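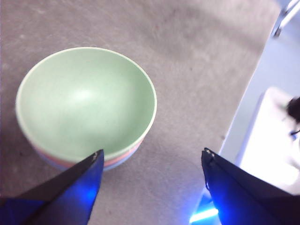 1. Nesting bowls, green on pink on blue. Staying together as a set.

Kitchen clear-out, Grostumby, December 2022

Quick gallery, more or less in the order things came out of the cupboards. Most of this belonged to my aunt Josiane Besnard, who cooked for the whole street and never threw out a lid. House has to be empty by February. Family gets first pick, then neighbors, then the rest goes to the sale room at Lo Presti. Captions by me, typed fast, sorry. Corrections welcome from anyone who remembers better.

If you want something, write the number and your name in an email to Kirsty Gilchrist. Not to me, I lose them.

More on no. 1. These were the bowls for beating eggs, for popcorn, for soaking beans overnight. Green always went on top in our house, I have no idea who decided. Two cousins already asking. Will not be split up, so sort it out between you.

2. Soup pot, the big one. Handle was re-riveted by Uncle Paul and has held ever since. Heavy!! Bring someone.

3. Soup pot, same one, from the bottom. Scorch mark is from the jam year. Doesn't come off, I tried lemon, I tried baking soda, I tried swearing.

4. Rolling pins. The long thin one is for noodles and is spoken for (me).

5. Gosora coffee grinder, hand crank. Drawer sticks in damp weather. Grinds fine once you get it going, clamp it to the table or it walks.

6. Cookie cutters in the tin they live in. Star is bent. Was always bent, all our stars looked like that.

7. Casserole dish with the wrong lid. The right lid might be in the garage, haven't looked there yet.

8. Casserole lid. Found it! Also doesn't fit. So there is a third dish somewhere.

9. Recipe box, closed. Not up for grabs until it's been scanned. Kirsty is doing the cards in the evenings and is up to 130, with the cakes still to go. Everyone will get a copy of the files.

10. Recipe box, open. Card in front is the onion tart. Yes it really does say "enough butter". No I can't help you further.

11. Sirnel kitchen scale. Reads a bit heavy at the low end. She knew and just took a pinch back out, so if your cake never came out like hers thats possibly why.

12. Jar shelf before. Some of these had labels in three layers, one on top of the other. The bottom ones are in my grandmother's handwriting.

13. Jar shelf after. Took a whole afternoon. Empty jars are boxed in the hall, help yourself, no need to email for those.

14. Tablecloths. Washed, ironed badly. The blue check has a wine stain near one corner, put a plate on it like we all did.

15. Cake pans. The ring pan is older than my mother. Please use it, dont hang it on a wall.

16. Strainer, ladle, the slotted spoon with the burned handle. Going as one lot.

17. Mystery tool. Cherry pitter? Something for olives? Spring still works, nearly took my thumb. Best guess wins it.

18. Bread board. Knife marks all on one side, she never flipped it. Needs oil.

19. Receipts from the back of the drawer. Kept them for fun. One from the hardware store for 1456, old money, nothing on it to say what for. A stove maybe?

20. The table. Leaf is under the bed upstairs. Buyer has to carry it, and the stairs turn. Asking 100 for it, goes toward the van. Family pays nothing but you still have to carry it.

21. The step stool. Everybody under five feet has fallen off this. Tightened the screws.

22. Teapot with the mended spout. Pours left. Aim right.

Still to come: garage, the pantry floor, whatever is in the crate marked MISC. Will add to this page as I go, newest at the end so the numbers don't shift on you.

Practical stuff
Pickup is afternoons only, ring the side bell, the front one is dead. Bring your own boxes and newspaper, we are out of both. Anything not claimed by the end of January goes to Lo Presti as lot 583 and after that you will have to bid like everybody else.

Claimed so far: 4 (noodle pin only), 15, 22. Number 1 under discussion. Number 17 has had one guess and it was rude.

Update: 7 and 8 now going together, Kirsty says they nearly fit if you don't press. Third dish not found yet.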